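Lenness opens cable sorting service in Sorkavton

July 2025 - Lenness has opened a sorting service for used wire and cable at its Sorkavton site. Small shops can now drop off mixed offcuts in one load, and the wire is sorted by color into plastic baskets.

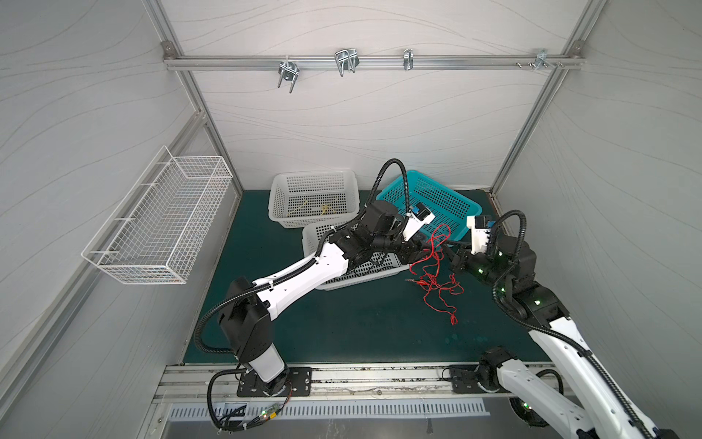
According to Flavetti, which sent in the first loads, tangled wire used to sit in its stockroom for months - often until it was thrown out.

The service takes loads of up to 100 pounds. Sorted wire is returned in 3 working days or passed on to Manninen for recycling. A second drop-off point will open in November.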